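# Refinishing a butcher-block table top: oil, wax or varnish?

Posted in Furniture and Wood, 2021-03-03
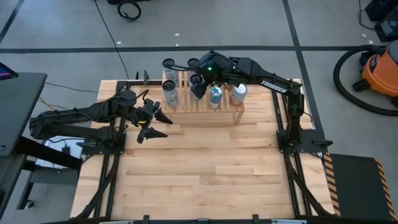

*The top. Narrow boards with staggered joints and a few small knots.*

I want to redo the finish on a butcher-block top and I keep reading opposite advice. The top came from a shop in Durstead that was closing down and it had some sort of oil on it when I got it in November. I have no idea what kind. It has gone dull since then, and if you leave a glass on it you get a ring that stays for a day or two before it fades.

It is used every day, mostly for jobs that don't involve food, but I would like the option of moving it into the kitchen later on. The room is heated and fairly dry in winter. I have a small orbital sander and some 120 grit discs, nothing else.

What I would like to know is whether I have to sand it right back before putting anything on, and whether oil is enough or I should go straight to varnish. My brother-in-law says varnish. The man at the paint counter in Esow sold me a tin of wax, which I haven't opened.

Thanks in advance.

Heather Galbraith

---

**brevuseck_joiner**

You don't have to go right back to bare wood if what's on there is oil. Check first. Put a few drops of water on it in two or three places and leave them for ten minutes. If the water soaks in and darkens the wood, the old finish is nearly gone and new oil will take. If it sits up in beads, there is still something on the surface, and you need to find out what. Rub a hidden bit underneath with a rag and white spirit. Wax will come off on the rag and feel greasy. Varnish won't move at all.

From what you say about the rings I would expect old oil, worn thin.

What I would do:

1. Wash it with a cloth wrung out in warm water and a drop of washing-up liquid. Dry it and leave it overnight.
2. Sand with the 120, keeping the sander moving. The joints between boards can stand slightly proud, so run your hand over them and go back where you feel an edge. Then buy some 180 and go over it again by hand, with the grain.
3. Hoover it, then wipe with a barely damp cloth.
4. Thin coat of oil with a lint-free rag. Leave it 20 minutes, then wipe off everything that hasn't gone in. If you leave it sitting on top it goes sticky and you will be sanding again.
5. Leave it overnight. Three coats in all. The end grain will want more.

Do the underside as well, at least one coat. If you only seal the top, the two faces take up damp at different rates and a wide top can cup.

For a kitchen, read the tin and make sure it says it is suitable for food contact once cured. Some Danish oils are and some aren't.

Lay the oily rags flat outside to dry before you bin them. They can catch fire by themselves if you leave them screwed up in a heap.

---

**Pentlow**

varnish. I did ours 12 years ago and never touched it since. oil is a lot of messing about

---

**M. Evangelista**

I'd go with oil too, but it depends how much upkeep you will put up with. Mine gets a fresh coat twice a year, and it takes me half an hour plus the drying. Varnish lasts longer, but once it is scratched through, water gets under it and you see grey patches, and you can't mend one patch so it matches. With oil you can sand a bad spot and go over it the same afternoon.

Keep the wax for the end if you want to use it. Don't put it on first, as oil won't go in through it. I would leave the last coat of oil a good week before waxing. Wax on its own won't stop the rings, it marks with anything hot or wet.

Small knots are nothing to worry about if they are tight. Press them with a fingernail. If one moves, run a little thin superglue round it and sand it flush when it has set.

Also I wouldn't go finer than 240. I took mine up to 400 and the oil hardly went in.

---

**Heather Galbraith**

Thank you all. Did the water test tonight and it soaked in at both ends but not so fast in the middle. I will get some 180 at the weekend and start on the underside.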